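Im Dampf liegt die Arbeit
Seit zwei Jahren verkauft eine kleine Küche in Nellach gefüllte Hefebrötchen. Ein Gespräch über Teig, Mieten und Mittagspausen
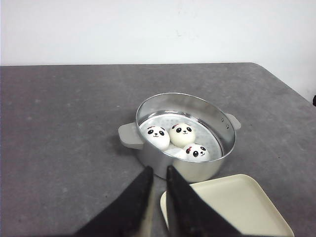 Von unserer Redaktion Essen & Handel
Montag, 16. Oktober 2023

Die Betreiberin der Dampfküche Tovimska hat um halb elf eigentlich keine Zeit. Der erste Teig ist geformt, der zweite geht noch, und vor der Tür stellt ein Mitarbeiter die beiden Stehtische auf. Sie redet trotzdem, im Stehen, die Hände bemehlt. Ihren Namen möchte sie nicht in der Zeitung lesen. »Im Ort wissen sowieso alle, wer ich bin.«

Gelernt hat sie Industriekauffrau. Elf Jahre saß sie im Einkauf eines Maschinenbauers, am Wochenende buk sie. Zum Dampfen kam sie über eine Kollegin, deren Familie aus Nordchina stammt. »Ich dachte, Hefeteig kann ich. Meine ersten sind zusammengefallen und waren gelb und zäh.« Das Mehl sei zu kräftig gewesen, außerdem habe sie den Deckel zu früh gehoben. Heute nimmt sie ein Weizenmehl mit wenig Eiweiß und lässt die Brötchen nach dem Abschalten der Platte noch einige Minuten zu.

356 Stück verkauft der Betrieb an einem guten Samstag, an einem verregneten Dienstag deutlich weniger. Am besten läuft die Füllung mit Schweinefleisch und Lauch, danach kommt Kürbis. Die süßen mit Bohnenpaste bestellen vor allem Familien, oft mit Gesicht. »Panda, Schwein, Igel. Ein Panda braucht Kakao im Teig und Geduld. Dafür müsste ich das Doppelte nehmen, das mache ich aber nicht.« Wer Tiere möchte, soll einen Tag vorher anrufen.

Über Geld spricht sie ohne Umschweife. Für die 27 Quadratmeter in der früheren Änderungsschneiderei zahlt sie 751 Euro kalt, dazu kommt der Strom, und der habe ihr im vergangenen Winter zu schaffen gemacht. »Ich dampfe den halben Tag. Das merkt man auf der Rechnung.« Die Preise hat sie einmal erhöht, um 10 Prozent. Beschwert hätten sich zwei Stammgäste, beide kämen weiterhin.

Schwieriger war die Genehmigung. Der Vermieter wollte keine Lüftung an der Fassade, das Amt bestand auf einer. Fünf Monate ging das hin und her, bis ein Lüftungsbauer einen Weg durch den alten Kamin fand. »In der Zeit habe ich Miete gezahlt und zu Hause geübt. Meine Nachbarn haben viel gegessen.«

Mittags kommen Beschäftigte aus dem Gewerbegebiet, viele von der Druckerei Clanari. Sie haben eine halbe Stunde, und die Hälfte davon geht für den Weg drauf. Deshalb nimmt die Küche seit dem Frühjahr Bestellungen bis zehn Uhr an und packt sie fertig ab. Eine Lieferplattform hat angefragt, sie hat abgelehnt. Bei den Gebühren bleibe nichts übrig – und nach einer Viertelstunde im Karton werde der Boden weich.

Einen zweiten Laden plant sie nicht. Sie hätte lieber eine weitere Kraft für die Frühschicht, die um fünf beginnt. Bisher haben sich drei Leute gemeldet, einer kam zum Probearbeiten und blieb zwei Tage. »Ich verstehe das. Um fünf ist es in der Küche kalt, und eine Stunde später läuft das Wasser an den Scheiben herunter.«

Was Leute falsch machen, die es daheim versuchen? Sie überlegt kurz. »Zu wenig Abstand. Die Dinger wachsen. Und sie nehmen kein Papier darunter, dann klebt alles fest.« Ein Küchentuch um den Deckel helfe gegen Tropfen. Dann klingelt der Wecker für den zweiten Teig, und sie geht nach hinten.

Geöffnet ist Dienstag bis Samstag von 11 bis 15 Uhr, im November bleibt die Küche eine Woche geschlossen.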